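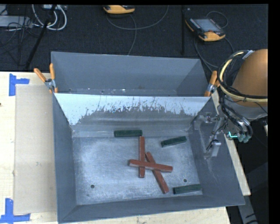
Putska Drops the Toy Box Lid, Keeps the Scratches

CESTPORT, 2026-09-07 — Putska, the storage maker behind the Pramunness line of playroom furniture, today put its sheet-metal block bin on general sale. The company is making fewer promises about it than is usual for this sort of announcement.

The Pramunness bin is a large gray metal tray with sloping walls, a wide front compartment for blocks and a narrow one at the back. It sits on a table. It has no lid, no wheels, no app and no color-coded sorting system. Putska does not claim that it will teach a child to tidy up.

"I have read a lot of storage press releases and I have written a few I regret," said Iulian Surdu, head of product at Putska. "They all say the room will stay neat. My room has never stayed neat. What a bin can do is give the mess an edge, so the blocks stop ending up under the radiator."

The bin in the photo has plainly been used. The slanted divider between the compartments is scuffed down to darker metal in the middle, with some of the pale surface still bright along the top, and the floor is marked with fine scratches and cloudy patches. Buyers who want a finish that looks untouched after a year of wooden or plastic corners should buy something else, and the company's sales staff have been told to say so.

The red and green blocks lie the way blocks tend to lie, the long red ones crossed over each other and the shorter green ones spread around them. They are not included. Putska does not make blocks and has no plans to start.

Why open compartments

Putska first showed the bin in June at a small trade day in Cestport, where the reaction was mixed. Several shop owners asked for a lid. The company built two versions with one and dropped both. In Surdu's view, a lid mostly gives people a new surface to pile things on, and the blocks go back on the floor.

The sloping walls let a hand sweep pieces toward the middle, which helps with the last few. They also take up table space that straight walls would not, and Putska accepts that this will rule the bin out for some small apartments. Measure first.

The rear compartment has drawn the most questions. It is meant for odd pieces that belong to some other set — the wheel, the stray domino, the thing from the cereal box. Whether families will use it that way is an open matter. In the pictured bin it holds no blocks at all, and Surdu says that is how his own usually looks.

Trial and returns

Before the launch, 287 households borrowed a bin. Putska is not publishing a satisfaction score from the trial. The bins were free, and people tend to be kind about free things. The complaint that came up most was noise. Blocks dropped into sheet metal are loud, and a felt liner sold separately only softens the sound.

The first run is limited to 2,000 bins. They are available from the Putska store in Cestport and through Havlíček, the household goods chain, which will carry the bin in its larger branches. Unused and used bins can both be returned within two months, scratches included.

Press contact: Iulian Surdu, Putska, Cestport. Loan bins are available to reviewers on request, and reviewers are asked to supply their own blocks.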